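Midari Seat Planner, campus edition: review

Midari's timetabling tool is aimed at business schools that run up to 240 students through shared elective slots. We used it for one full term of a two-year management program. Import from a spreadsheet took 24 minutes, and clashes were flagged by section – 60 seats is the default cap, editable per course. Faculty leave has to be entered by hand. Reports export as PDF only.

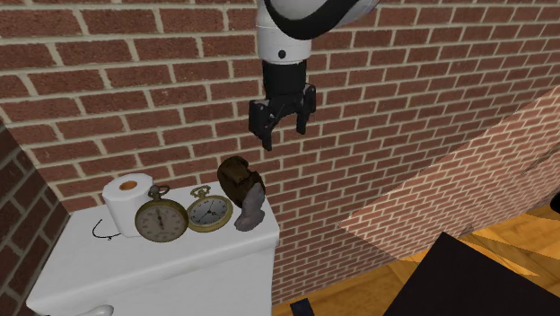 VIKBRIDGE, December – Version 2 adds waitlists. Room changes still don't reach the student view until the next sync. Rating: 3.5 out of 5.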